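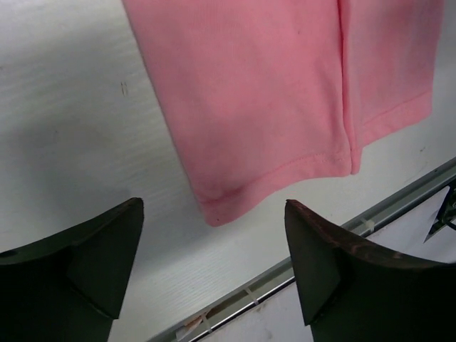
Progress report on the clothing repair and reuse workshop, Sotovau
Reporting period: spring to September
Prepared by Radu Dinu for Veerle Maes, grants desk, Ikonen Fund

Dear Veerle,

With this report I inform you how the work has advanced since our last letter. The workshop has now received 2,647 garments. The greater part is cotton knitwear: T-shirts, children's tops, nightwear and light cardigans. We expected more trousers and coats, and for this reason the plan which we sent you with the application had to be changed in two points.

The first point is the sorting. In the application we wrote that each garment will be checked one time, at the arrival. For knitwear this is not enough. A jersey hem can look correct when the piece lies folded, and only when it hangs freely we see that one layer falls lower than the other, or that the edge curls at the corner. We have therefore added a second check on the white work table, where the garment is held up and the hem stitching is followed along the whole edge. Small specks on light colors are also easier to find in this way. Pink and cream pieces now go through this check before anything else is done with them.

The second point is the sewing. Our two older machines stretch the thin knits, and the hems came out wavy. In June we bought a used coverstitch machine with the money that was planned for buttons and zippers. I wrote to you about this change and thank you for the quick answer. The new machine has been in daily use from July. In the first month we had to open again and resew 60 hems, mostly our own mistakes with the thread tension. In August it was 11.

Training continues. Four persons have finished the basic course and two are still in it – one of them had to stop for some weeks because of a new work schedule and will join again in October. The course book from Ostico is good for woven cloth, but has only three pages about knits, so we are writing our own sheets. I will send you the first ones when the language is corrected.

Finished garments go to the Zorport shop twice a month. The last delivery was 148 pieces. The shop asks for more children's sizes, and we are trying to put these first.

Open matters:
The lamp above the second table is still not replaced. The offer from the electrician was 80 euros higher than our budget line, and I ask if we may cover the difference from transport.
The storage shelf is full. We need to agree with Zorport on an extra pickup before the winter clothes arrive.

The receipts are in the separate folder, in the same order as the budget lines.

With kind regards,
Radu Dinu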